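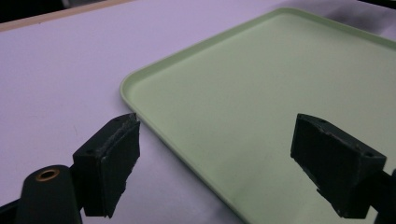

*Fig. 4. Pale green tray on a white tabletop.*

## 3. Setting up your first playbook in Cutus

Okay, your roster's loaded and you've got a blank field staring at you. I coach the offensive line at Nyanda and I've set Cutus up for three seasons now, so these are the steps in the order I do them (the official order has you drawing plays before you've got any positions, which drove me up the wall).

1. Open **Playbooks** and tap **New**. Give it a name you'll recognise in March. I've got one called "stuff" and I'm still paying for it.
2. Pick your field. Canadian is the default, with 12 a side. If you switch to American rules later, your slotbacks all pile up on the sideline and you have to drag them back one by one.
3. Add a base formation. I start with a plain one-back set, ball on the 50.
4. Label the line from left tackle to right tackle.
5. Tap **Blocking**, choose **Zone** or **Gap**, and draw the first step for each lineman. Just the first step! You can add the rest once the backfield path is in.
6. Draw the running back's path, then hit **Run it** at half speed. If the pulling guard and the back arrive at the hole together, slow the back down a touch.
7. Save, then share it with your players.

**Note:** Play numbers can be anything up to three digits. We use 193 for our inside run and 902 for the same play flipped, which makes sense to us and to no visiting coach ever.

**Caution:** Deleting a formation deletes every play built on it, with no undo. I lost over 50 plays that way the week before we played Kilier. Export a copy first.

If sharing stops with error 734, your Stallum login has timed out. Sign out, sign back in and share again. Your drawings will still be there.

Defensive fronts are in section 4.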